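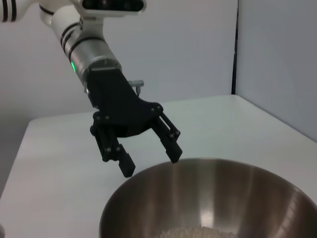 So we finally made it to the open day at Trasance, the test kitchen out past the Iltitz bus loop, and I have to say I had a blast! We got there on a Sunday, a bit before 9, and there was already a line out to the bike racks. (Bring a coffee. The stand inside only takes cash.)

The tour starts in the dry store, which smells like a cinnamon roll the size of a house, and then you shuffle along to the mixing room. I'd been picturing huge vats and pipes, and what I got was white tables and big stainless steel bowls, the kind my grandmother would have fought you for. I own one steel bowl and it has a dent in it, so I was pretty jealous. Our guide, Wen-hsiung Tsang, went on for a good ten minutes about why they like steel – it doesn't hold on to smells, it chills fast, you can drop it – and I was happy to let him. He also told us they have 254 recipes on the books and that most of them get tried in small batches first, with everything portioned out into little tubs before anyone mixes a thing. I never do that at home. I measure as I go and then can't remember if the salt went in.
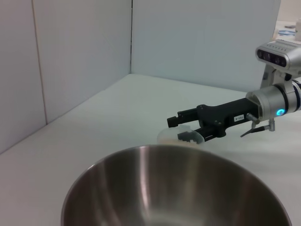

Lieven Van Beek was in our group and told me the little tubs are the only habit worth stealing from a pro kitchen, and that he'd started doing it for pancakes and hadn't left out the baking powder once. Okay, fine, I'm sold. I bought a stack of 8 lidded ones in the shop on the way out, plus a bag of Prarnel rye flour that I have no plan for whatsoever.

After that it was the tasting room. Go for the Tsao buns if they have them, the plain ones, still a little chewy in the middle. The seeded crackers were dry and I left half of mine on a napkin. My ticket was number 3233 and there's a drawing for a baking class in February, so fingers crossed!

Parking is free behind the building, but the back gate closes at four and we had to walk all the way around.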